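The Woman Who Tunes the Pianos in Bastos

2004-06-08 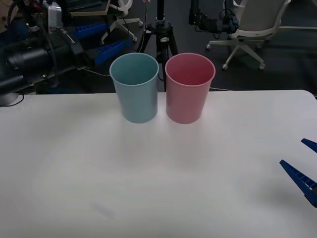
Starting out

The piano tuner in Bastos has been at it for 40 years and works alone. She asked that her name be left out, because she has all the work she can handle and doesn't want the phone ringing more than it does. We met at her kitchen table on a morning when her first appointment had been moved to after lunch.

She did not come to the trade through music. Her father repaired farm scales, and she learned from him how to take something apart and lay the pieces out in order. At nineteen she went to work at the Lestilau piano shop, which closed long ago, as a bench hand. For the first year she glued felts and replaced key bushings.

"They didn't let me near a tuning lever," she said. "I asked every couple of months and they said wait. Then the older man hurt his shoulder and they had a school waiting, so I went. It took me most of the day. I went back the next morning on my own time and did the top end again."

She still plays very little. She knows the chords she uses for checking, two hymns, and the first page of a waltz.

"People hand me the bench when I'm done and say play something. I play the page and then I close the lid."

The route

Her territory takes in Bastos, Winda, and the farms between them. Twice a year she drives out to Zusmont, where there is a church, a school and a dance hall, and she stays overnight with a cousin. She keeps her customers on index cards in a steel box, filed by road instead of by name. There are 285 cards at the moment. Each one has the make of the piano, the year if she could find it, the pitch when she arrived and the pitch when she left, and anything she needs to know about the house.

She read me a few of those notes with the addresses covered. One said "side door, step is bad." Another said "do not move photographs." A third said only "mice."

Mice come up a lot. They like the felt, and they like the space under the keys. She has found nests made of hammer felt and sheet music, and once most of a knitted glove. The other thing she finds is pencils. Coins too, and hairpins in the older instruments. Whatever she finds goes on top of the piano for the owner.

What goes wrong

Most of the pianos she sees are uprights that came down through a family. The commonest problem is that they haven't been touched for years and have gone flat. You can't pull a piano like that up to pitch in a single pass, she explained, because by the time you get to the top the bottom has moved again.

"So I do it rough first, fast, all the way through. Then I go back and do it properly. On a bad one I'll come back in a few weeks and do it a third time. I tell them that before I take my coat off, so there's no argument."

August is the hard month. The humidity swells the soundboards and the middle of the keyboard goes sharp, then everything drops when the heating comes on in the fall. She tries to talk people out of tuning in August. The schools want it done then anyway, before classes start, and she does it.

Loose tuning pins are the worst news she has to give. If there are just a few she can drive in a larger size. If it's the whole pin block, the repair costs more than the piano would sell for.

"I say it straight. I say this one is finished as a piano, you can keep it as furniture, or you can keep playing it out of tune if you like it that way. Some people do like it that way. I have a customer in Winda with 12 notes that won't hold and she knows which ones they are and plays around them."

Does that bother her?

"No. It's her piano."

Tools and ears

She tunes by ear from one fork, an A, and works out from the middle. She bought an electronic tuner six years ago and uses it for pitch raises and in rooms where there's too much noise. She thinks it's a good machine. She turns it off for the last pass.

The lever she uses was bought secondhand from the Lestilau shop when it shut. The head has been replaced and so has the handle. Her mutes are rubber and she cuts them herself to the width she wants. The rest of the bag is screwdrivers, center pins, a roll of felt, glue, a flashlight and a spare flashlight.

Her hearing is tested every year. She has lost a little at the very top, above the range of the instrument, and she wears earplugs for the hard test blows in the treble.

Who comes next

There is no apprentice. She has had two, and both were good. One moved away and the other went into building organs, where the pay was steadier. She charges the same for everyone, adds mileage past Winda, and has raised her price 6 times since she began.

I asked how long she means to continue. She said her knees will decide it, since the bottom panel is where the awkward work is. She has already stopped taking grands that need the action pulled, unless there's a second person in the house to help her lift.

"The cards I'd give to whoever wants them," she said. "They'd have to be able to read my writing."

Then she looked at the clock and went to find her keys. The afternoon appointment was an upright at the school, one with a sticking D that she had fixed in the spring and was going to fix again.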